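Moltadik Sweep - data card

Version 1.2, 20 December 2022
Maintainer: Mwajuma Massawe, Indden lab, Ninderville

Summary

Moltadik Sweep is a set of 3,487 episodes of one task: a robot arm holds a T-shaped tool and pushes small red cylinders over a board, through a gap in the rails and into a tray. We collected it to study how a policy should act near the end of a sweep, when few pieces are left and each contact matters more. Our earlier set from March had mostly full boards and was not useful for this question.

Of the episodes, 652 begin with a single cylinder on the board. These are kept in the folder "last_piece" and they are the main part of the release.
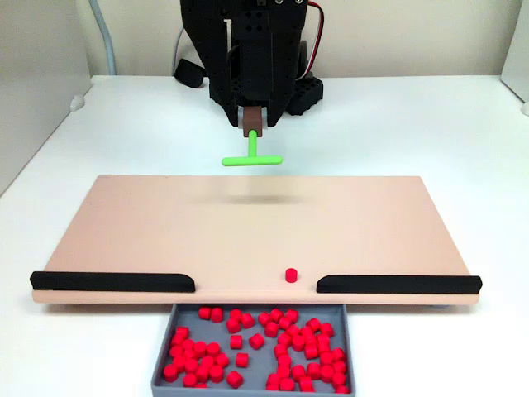

The last piece is harder than it may seem. When many cylinders are on the board, they push each other and a rough stroke is often enough. One cylinder alone can slip to the end of the crossbar, or fall over and roll away behind a rail. In our tests the policy trained with the full set alone made strokes that were too long and too fast for this case.

Method

We train the Hamada policy in two stages. In the first stage it learns from all episodes. In the second stage it learns only from "last_piece", with a lower learning rate and with the action horizon cut to 13 steps. Nothing else is changed. A short horizon lets the policy look again before it finishes the stroke - we believe this is the main reason for the better result, but we did not test it separately from the new data.

Result

With the second stage, the policy cleared the last cylinder in 62 percent of trials. We did not tune the tool height for each trial. The most common failure is that the crossbar comes down too close to the cylinder and tips it.

Files

episodes/ - camera frames, joint positions, gripper state
last_piece/ - same format, single-cylinder starts
splits.json - train and test lists used for the result
labels.csv - success or failure, marked by hand

Known problems

Success labels were made by one person. In a few episodes the gripper state is saved one step late. Please do not use the time stamps to measure speed, they were rounded when we exported the files.

Corrections are welcome, please open an issue and give the episode name.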